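Operating Systems Laboratory
Unit 6: Page Faults, Working Sets and Measuring Memory Use

Purpose of this unit

In Unit 5 students followed the translation of a virtual address through a multi-level page table. The present unit considers what the kernel does when that translation cannot be completed, and how the cost of the event may be measured from an ordinary user program. Exercises are carried out on the Nida teaching machines, using the Presska tracing tool installed under the course account. Students should have submitted the Unit 5 worksheet before beginning.

6.1 What a page fault is

A page fault is an exception raised by the processor when a program refers to an address for which no usable page table entry exists. The processor saves the address and a code giving the type of access, then passes control to the kernel. The kernel looks up the address in the list of memory regions belonging to the process. If the address lies outside every region, or if the access is not permitted, the process receives a segmentation fault signal.

If the address is valid, the fault falls into one of two classes. A minor fault can be settled without reading from storage. The usual cases are the first write to newly allocated memory and the first reference to a library page that is already held in the page cache. A major fault requires the page to be read from storage, and the process sleeps until the read has finished.

Students often assume that a call to malloc assigns physical memory at once. For large requests it generally reserves a range of addresses only, and physical pages are supplied one at a time as the program touches them.

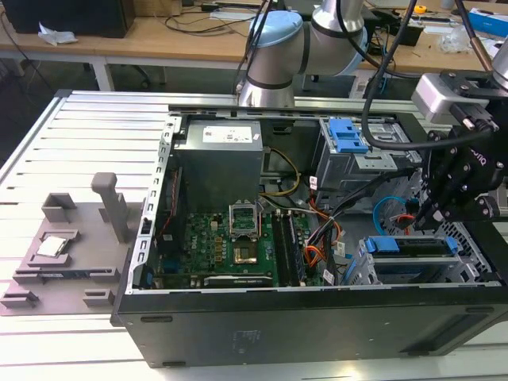 The distinction between minor and major faults matters in practice. A program may incur many thousands of minor faults during startup with little visible delay, while a much smaller number of major faults can make it unresponsive. Any report that gives a single combined fault count is therefore of limited use, and reports submitted in this form will be returned for correction.

6.2 The working set

The working set of a process is the set of pages it has referenced during a recent interval. The length of the interval is a matter of choice – too short, and the set leaves out pages that will be needed again shortly; too long, and it includes pages the program has finished with. In this course the interval is fixed at 100 milliseconds so that results may be compared between groups.

When the working sets of all active processes together exceed physical memory, the kernel must evict pages that will soon be required. The system then spends most of its time moving pages to and from storage, a condition known as thrashing.

6.3 Worked example

The program Gaete, supplied in the course directory, allocates an array covering 700 pages and writes one byte to a chosen number of them. The array is aligned to a page boundary, and large pages are disabled. In the reference run the program writes to 241 distinct pages. Presska records 241 minor faults within the array and no major faults. The remaining 459 pages are never touched and have no physical memory assigned to them.

The program then repeats its writes to 174 of the same pages. No further faults are recorded, as those pages are still mapped. Faults from the program's own startup appear under a separate heading in the trace and should be excluded from the count.

6.4 Laboratory exercise

1. Copy Gaete to your own directory and build it with the supplied makefile. Do not change the optimization setting.
2. Run it under Presska with the default arguments and confirm the figures given in Section 6.3.
3. Change the access pattern from sequential to random. Record the minor fault count again and explain the result.
4. Replace the array with a private mapping of the file Avine. Run the program twice in succession and record minor and major faults separately for each run.
5. Write to a mapped page after a call to fork, first in the parent and then in the child. State which writes cause a fault and name the mechanism responsible.

Results for item 4 will vary with the state of the page cache. Groups should note whether Avine had been read by any other program since the machine was started.

6.5 Submission

Reports should not exceed four pages, excluding trace output. Tables must state the page size in use and the arguments passed to the program. Source changes are to be submitted as a patch against the original Gaete directory. The worksheet for Unit 7, on page replacement, assumes that item 5 has been completed.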